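Ferneck Tabletop Arm: Two Months of Asking It to Do My Chores

Posted Thursday, June 20, 2019

Let me start with the price, because everybody asks me that first. The Ferneck is $3,420 with the base and the control box, and then you'll want a tip or a gripper for the end of it, and those are extra. We bought ours for the shop (my sister-in-law Etenesh Yilma and I run Sternulthorpe, which makes wooden toys and puzzles, out of what used to be a dairy) and I'll admit I also had my eye on it for home. I have three kids and a dishwasher that seems to need emptying every time I walk past it, so you can imagine what I was daydreaming about when I signed for the box.

Setup was a pleasant surprise. I'd blocked off a weekend and we had it bolted down and moving before lunch on Saturday. The manual is translated a little stiffly, but the drawings are good, and when I got stuck on the safety settings I called the dealer, Villitmont, and a very patient man named Kam-wah Ng stayed on the phone with me until it worked. He even called back the next week to see how we were getting along, and I can't say that about the people who sold us the band saw!

Now, the chores. I took the arm home for a long weekend in May and tried it on everything I could think of. Wiping the counter went fine as long as the counter was completely clear, and mine is never completely clear. It would push the sponge along nicely and then push the sugar bowl along too. Emptying the dishwasher was a flop. It could lift a mug if I stood the mug in exactly the spot I'd taught it, handle facing the right way, but by then I had already taken the mug out of the dishwasher, so you see the trouble. Laundry I gave up on after one dish towel. A towel never lands the same way twice, and the arm wants everything to be where it was yesterday.

So for the house my answer is no, not yet, and I say that as somebody who badly wanted it to be yes. My neighbor Lilian Kariuki has one of the little round vacuums and she loves it, and I think that's about the right size of job for a machine at home at the moment.

The shop is a happier story. Shop work can be arranged to suit the arm in a way a kitchen can't. You bolt things down, you put the blocks where you said they would be, and you let it go at its own steady pace. We taught it a simple routine over a board of colored shapes, moving from one spot to the next, and it took me an afternoon to learn how to do that and Etenesh quite a bit less.

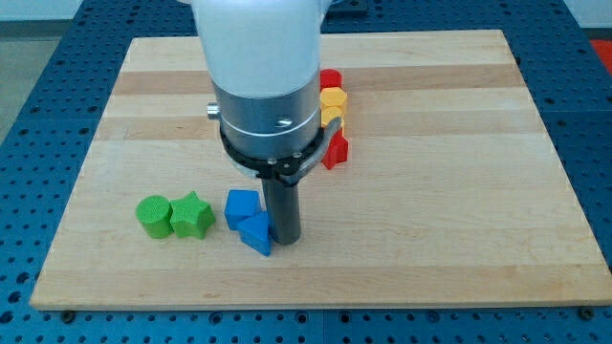

It's a patient worker, I'll give it that, and quieter than I expected – you can hold a conversation right beside it. I ran a batch of 348 moves one morning and it muffed 17 of them, nearly all on the rounder pieces. A person would do better and would certainly be faster, but a person would also like to be doing something else, and I was that person for years.

My complaints are mostly small. The cable to the control box is too short. The software forgets which folder you were in. The Kong gripper we ordered to go with it took over 2 weeks to come and the screws it came with were the wrong length, so budget some time for that if you go the same way.

Would I buy it again? For the shop, yes, and I'd do it sooner. If you make small things in batches and you don't mind teaching the same move until it sticks, I think you'll be pleased. For the house I'd keep the money and maybe take a nice vacation, and make the kids empty the dishwasher when you get back.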